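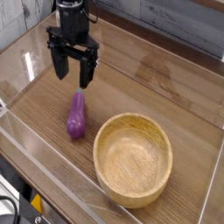

One of our first customers wrote in to say she was sick of refill calls that came in the middle of dinner, and could we please just line everything up so it landed on the same day? Well, yes! That email pretty much became Takness.

I started the pharmacy in a former shoe store in Zurkumeck with one phone line and a very loud printer. We sort your prescriptions into packets by day and time, check them against each other, and bring them to your door. We've got 204 households on the monthly plan now, plus 44 over in Bosen, where our second van goes - the drive is longer but the folks there always want to chat.

Our refill software is called Issa. I wrote the first version myself and it was awful, so please be glad somebody else rewrote it. It tells us when a doctor changes a dose, and then one of us calls you - a real person, before anything gets packed.

New to us? Bring in your bottles, even the old ones (especially the old ones), and give us 72 hours to set up your first box. We're at 501 Front Street, side door, open until 6 p.m. Parking is free behind the bakery.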